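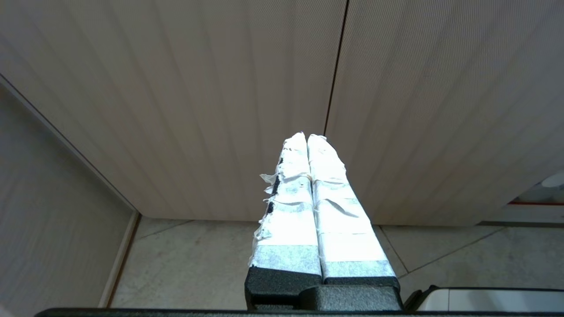

# Sewing in a second language class: how do I get shy adults talking?

**Marama Cosgrove**

Hello all, and thank you in advance to anyone patient enough to read this through. I help with an evening English conversation group in Cummont. It's held in the hall behind the library, starts at 7 pm and runs for two hours, though we lose a good bit of that to the kettle. The people who come are lovely, and most of them understand far more than they let on. The trouble is getting them to speak. I put up a topic, I smile at everyone, and then the same two cheerful souls do all the talking while the rest look at their shoes.

One of our regulars used to be a dressmaker, and she suggested we bring some hand sewing along. My neighbour swears by this sort of thing (she learned most of her Italian shelling peas), so I'm keen to try it. But will people just sew in silence? And what should we make, when half the group has never threaded a needle? I have $50 left to spend on supplies before August and would hate to waste it on the wrong bits.

**Laurier Hawthorne**

Oh, do it! I ran a group very much like yours in Geagea for five winters, and mending night was everyone's favourite by a long way. People will go quiet at first, and you mustn't panic and fill the gap. Busy hands make a silence feel comfortable, and after a while somebody will ask to borrow the scissors, and away you go.

For a first project I'd pick a drawstring bag. It's all straight lines, it doesn't matter a bit if the stitches wander, and you go home with something to keep your onions in. Ask around for old pillowcases before you buy fabric, and put your money into decent needles, a few pairs of scissors that really cut, and strong thread in a colour that shows up. Cheap thread snaps and people blame themselves for it.

The other thing I'd say is don't put out a full set of supplies for everyone. Put one tin in the middle of each table. "Could you pass me the blue one?" and "Have you finished with that?" are worth more than any worksheet, and they get said over and over all evening without anyone feeling tested. Pair your dressmaker with the quietest person in the room and let her be the expert. She'll have to explain things, which is wonderful practice, and she'll probably be chuffed to be asked.

I also kept a big sheet of paper on the wall for new words. Ours filled up with "knot", "hem", "thimble" and a few that I wouldn't repeat to my mother.

**gosomier_gal**

we did knitting and it was fine but too much counting, people stopped talking every row. sewing is better. get the needles with the big eyes, some of us are over 60

**Talter2672**

Buttons. Everyone has a shirt missing a button. Tell them to bring it.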